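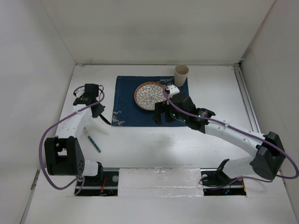 4. Warping the Gretell table loom

This section applies to the four-shaft and eight-shaft models. Read section 3 (Assembly) before starting, and check that the back beam ratchet is engaged. The loom should stand on a level surface at normal table height.

4.1 Before you begin

You will need the reed hook, the threading hook, the pair of lease sticks and the warp sticks supplied in the accessory bag. You will also need a wound warp, tied at the cross and at intervals along its length.

Note: Measurements in this section assume the standard reed and a cotton warp. For wool or linen, see the sett table in Appendix B.

4.2 Placing the lease sticks

1. Lower all shafts to the rest position.
2. Pass one lease stick through each side of the cross in the warp.
3. Tie the sticks together at both ends, leaving a gap of 2 cm between them.
4. Cut and remove the tie that held the cross. Leave all other ties in place.
5. Rest the sticks on the side frames behind the shafts and secure them with cord.

Caution: Do not remove the lease sticks until threading is complete. A lost cross cannot be recovered on a wide warp without rewinding.

4.3 Spreading and winding on

1. Fit the raddle to the top of the back beam using the two clips.
2. Starting from the centre mark, place the warp groups in the raddle spaces. Work outwards so that the warp is centred on the loom.
3. Close the raddle cap. If the cap does not seat fully, check for ends caught on top of the pins.
4. Slide the end loops of the warp on to the back apron rod and attach the rod to its cords.
5. Hold the warp under even tension at the front of the loom and turn the back handle. A second person is helpful for warps wider than 80 cm.
6. Insert a warp stick at each of the first three turns, then one at every second turn.
7. Remove the ties from the warp as they reach the front beam.
8. Stop when the cut end of the warp hangs 30 cm below the front of the shafts.

Caution: Keep fingers and loose sleeves clear of the ratchet while the handle is turning.

Note: Do not comb the warp with the fingers to remove slack. Shake it gently and pull from the front.

4.4 Threading the heddles

1. Count the heddles on each shaft and move any surplus to the outer ends.
2. Take the first end from the lease sticks, in the order of the cross.
3. Draw it through the eye of the correct heddle with the threading hook.
4. Tie each completed group in a slip knot and check it against the draft before going on.

If an error is found after the reed has been sleyed, a repair heddle may be tied in with strong cotton. See section 11.

4.5 Sleying and tying on

1. Lay the reed flat on its supports, or fix it upright in the beater.
2. Sley from the centre outwards, using the reed hook.
3. Tie the warp to the front apron rod in small bunches, beginning with the middle bunch and then the two outer ones. Use a half knot at first.
4. Press the warp with a flat hand to test the tension. Tighten any bunch that gives more than its neighbours, then complete the knots.
5. Raise each shaft in turn and check for crossed ends.

Note: Varodwood frames may settle slightly under the first full warp. Retighten the four frame bolts after the first day of weaving, using the hexagonal key. Do not use power tools on these bolts.

Spare heddles are sold in packs of 100. Apron cords and raddle clips can be ordered from the Brudthorpe workshop. State the loom width and the number stamped under the front beam.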